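Shape boards, and why I still love them

I have been meaning to write about shape boards for ages, and then September came along with its dark evenings and its general feeling of new pencils, and I thought, well, if not now, when? So put the kettle on, because I do tend to go on a bit about this one.

My first board was my grandmother's. She bought it in 1978 from a little shop in Rirkville which sold mostly wool and buttons, with one shelf of toys at the back, and it lived under her sideboard in a biscuit tin for as long as I can remember. By the time I was old enough to be trusted with it, the star had gone missing and somebody had chewed the corner of the square (I have my suspicions, and he is now a respectable dentist). I must have done that puzzle hundreds of times. I knew exactly where everything went and I still wanted to tip it all out and begin again, which drove my mother round the bend on wet afternoons.

When my own two were small I went looking for the same thing and found it surprisingly hard. Everything had a voice, or a button, or a song you couldn't switch off. In the end I found one at the market in Zumgate, a bit scuffed, with 21 pieces in a cloth bag, and my youngest took to it straight away. She had a firm rule that the round ones went first. If you handed her anything with corners before she was ready, it came back to you, quite politely, and you had to wait.

What I like about them is how slow they are. You pick up a piece, you turn it a little, you try it, you turn it a little more. There is a lovely moment just before a piece drops in when your fingers know and your eyes haven't caught up yet – I still get a small thrill from it, at my age! 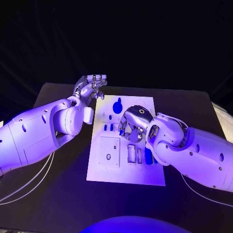

Dirk Schmieder

I do have a soft spot for a plain white board with a few blue pieces. There is something restful about it. The one on the dark table has a rounded blue shape near the top which looks to me rather like a bell, or possibly a pawn from a chess set, and a little knob on top of a piece is always a blessing for getting hold of it. The two small upright pegs standing side by side further down please me too. I would leave those until last, I think, as a treat.

Colour is a matter of taste, of course. My sister-in-law in Koncombe swears by bright mixed colours and says children get bored otherwise. We have had this conversation over a good many Christmas dinners and neither of us has budged. My feeling is that if the pieces are all one colour you have to look properly at the shape, and you can't cheat by matching red to red. She says that's just me being difficult, and she may have a point.

A few things I've picked up over the years, for anyone thinking of getting one out again. Use a table with a bit of space round it, so the pieces don't go on the floor every time someone moves an elbow. A darker tabletop is kind to the eyes under a pale board, though an old navy tea towel does just as well. Start with 3 or 4 pieces for a little one and keep the rest in your lap. And do try it with your eyes shut once you know the board well. My neighbour Mrs Higuchi and I did this one evening over a glass of something and laughed until we had to sit down, and we were already sitting down.

The tin, by the way, is still going strong. My grandmother's board came to me eventually, chewed square and all, and last winter I finally got round to cutting a new star for it from a scrap of beech in the shed. It's a touch too big and wants sanding on two of its points. I keep meaning to do it, and then I get the board out to check the fit and an hour goes by, and the sandpaper is still in the drawer.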